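Print this thread | E-mail this thread to a friend

Gloves – pairing, storing, losing

plusow_mum
2018-02-24

Right, I need a better system for winter gloves because ours is a heap. There's a basket by the front door and every morning somebody is upside down in it looking for a left one. I tipped it out last night and counted, because I was cross. 41 gloves. That's an odd number, so at least one of them is on its own, and in the end it was far more than one!

I've tried pegging them in pairs (pegs vanish), stuffing one inside the other (stretches the cuffs) and a shoe organiser on the back of the door (door no longer shuts). What does everybody else do?

skomen_lane

Flat, always flat. I used to ball mine up like socks and the cuffs went baggy by January. Now I lay each pair out side by side, smooth the fingers, put one on top of the other and pop them in a box. Takes seconds once you're in the habit.

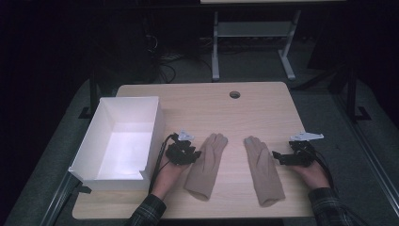 Knitted gloves are the ones that need it most, I find. Leather will sort itself out if you leave it alone, but knits keep whatever shape you squashed them into. Lay the two of them down with the fingers all pointing the same way and a little gap between, like the beige pair, and you can see straight away if one has gone longer than the other or if a thumb is tucked inside. An open box with no lid at your elbow is handy too, as you can go straight from table to box. I do the whole family's on a Sunday-best sort of table, nice and clean, or they pick up crumbs.

mujic_knits

Disagree about leaving them flat for months. I run a little stall with Mujić yarns and I've had plenty of gloves back with a hard crease across the fingers where something heavy was put on top. Roll them loosely from the fingertips down to the cuff, both together. No band, no peg.

skomen_lane

But who's putting heavy things on top of gloves? The box is for gloves and that's that. Rolled ones come undone the second you move them and then you're back to the heap.

mujic_knits

My daughter put a pair of ice skates on mine, so it does happen. Rolled ones stay rolled if you pack them snugly. Try it before you knock it.

nitell69

I think you're both overdoing it, with respect. Buy everyone the same gloves in the same colour and any two make a pair. We went all grey in our house and I haven't hunted for a match since. Two sizes, big and small, done.

plusow_mum

@nitell69 I did suggest that and there was nearly a riot, my youngest will only wear the ones with foxes on. Good idea for the grown-ups though.

@skomen_lane how big is your box? I've only got a shallow shelf – 600 mm wide and not very tall.

skomen_lane

Shoebox sort of size. You'd get 2 side by side on that with room left over. Put the fox ones at the front!

Print this thread | E-mail this thread to a friend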